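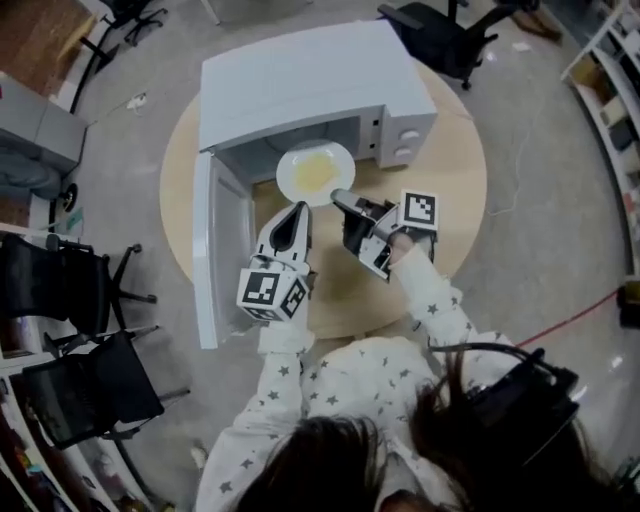 Review: Stallon Two-Knob Countertop Microwave Oven

Prepared for the Cekdale Shared Workplace Guide by Aleksandra Brzozowska
Published Tuesday, April 23, 2024

Scope of this review

The Cekdale Shared Workplace Guide assesses small appliances for use in offices, studios and other workplaces that do not have a full kitchen. The present review concerns the Stallon countertop microwave oven, a white model with a side-opening door and two round control knobs. It was purchased at the regular retail price and placed in service in February. The manufacturer did not supply the unit and did not see this text before publication.

Readers who require a convection function, a grill element or programmed cooking should consult our separate review of the Walczak combination oven. The Stallon offers none of these. It is intended for reheating and for simple cooking in small portions, and it has been judged on that basis.

Placement and footprint

The oven does not require a dedicated counter. We used it on a round light-wood table with office chairs close by, and it left sufficient room in front for a plate to be set down. The door is hinged on the left and opens fully, so that it lies out to the side and does not block access to the cavity. A person standing directly in front of the oven can reach in with both hands.

This arrangement has one consequence for buyers. The open door needs clear space to the left of the housing, and an oven pushed against a wall or a cabinet on that side will not open as far as it should. Offices with a narrow alcove should measure before ordering. The Ratik model we reviewed last year has a drop-down door and may suit such spaces better, although it demands more depth in front.

Controls

The control panel is on the right and carries two round white knobs, one above the other. The upper sets the power level and the lower sets the time. There is no keypad, no clock and no child lock. Several members of the review panel regarded the missing clock as an advantage, as it does not have to be reset after a power interruption.

The timer is less satisfactory. Settings below one minute are difficult to select with any accuracy, and two panel members reported turning the knob past the desired mark and back again to obtain a short interval. The markings are legible in ordinary office lighting. The knobs turn firmly and have not loosened during the review period.

Reheating egg dishes

Egg dishes are a demanding test for any microwave oven. They become rubbery at the edges when the power is too high and remain cold in the middle when the time is too short. Our standard procedure uses a thin, folded portion on a round white plate, covered loosely, at medium power.

The Stallon produced acceptable results in most trials. The center of the portion was warm throughout after a rest of one minute with the door closed, and the edges stayed soft. At full power the results were poor, and we advise against that setting for eggs of any kind. Soups, rice and cooked vegetables presented no difficulty. Bread rolls toughened quickly, as they do in most ovens of this class.

The cavity accepts a standard dinner plate. Plates with a wide, flat rim are the easiest to draw toward the front, and we recommend them for shared use. Deep bowls can be accommodated but are awkward to remove when full.

Use in a shared room 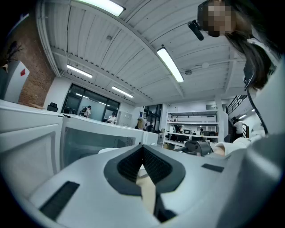
The shared room, with its brick wall, fluorescent lighting and glazed partition.

Appliances in open workplaces are subject to considerations that do not arise in a private kitchen. Noise is the first. The Stallon emits a steady hum during operation and a single bell at the end of the cycle. In a room with hard surfaces the bell carries well — a benefit to the person waiting for lunch, and a mild distraction to everyone else. It cannot be silenced.

Odor is the second. The oven vents to the rear, and we recommend leaving the door open for several minutes after fish or strongly spiced food has been heated. The interior wipes clean with a damp cloth and a small amount of dish soap. The seam around the door frame collects crumbs and should be given attention once a week.

Power supply should also be planned in advance. Where the nearest outlet is at some distance from the table, the cord should be routed away from walkways and from the casters of office chairs.

Rating

The Stallon receives 4 out of 5 for reheating, 3 out of 5 for controls and 4 out of 5 for ease of cleaning. It is recommended for small workplaces that have free space to the left of the oven. Replacement plates are sold separately under part number 133.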